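Subject: Re: [derkmont-practice] Draft 3, section 4: labeling rules for simulated pick episodes

On Jan 30, 2026, the section 4 editor wrote:

> A grasp counts as a success once both sides of the gripper are in contact with the object. Of 1,387 simulated episodes, only 262 needed a second reviewer. I propose we adopt the rule as is.

I'm not convinced. Contact is easy to log and says little about a floppy object. Take the bracelet task from the Mosoti set:

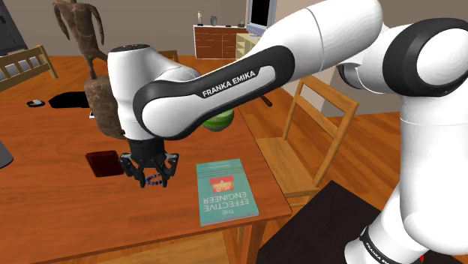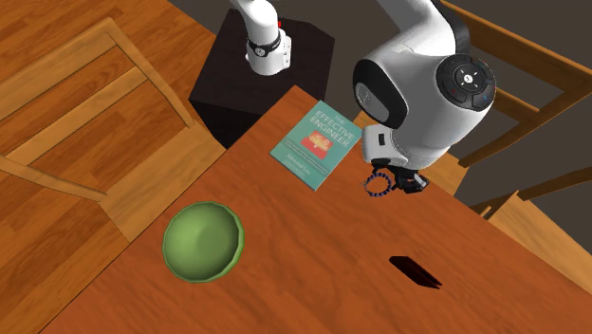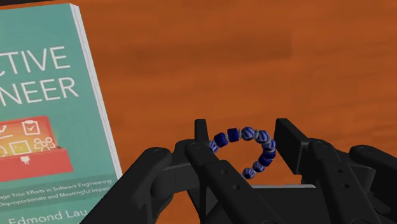 A ring of beads can touch a finger and still be lying on the wood. I'd want the rule to require three things:

- clearance from the table, with a stated minimum
- a hold time – Varkwood uses one, we don't
- a wrist view and an outside view, both kept with the label

And 262 reviews tells me how often people asked for help. It doesn't tell me how often the label was wrong. Has anyone relabeled a sample blind? I did 71 in September and disagreed with myself more than I'd like.

Until somebody runs that check, I'm against adopting section 4.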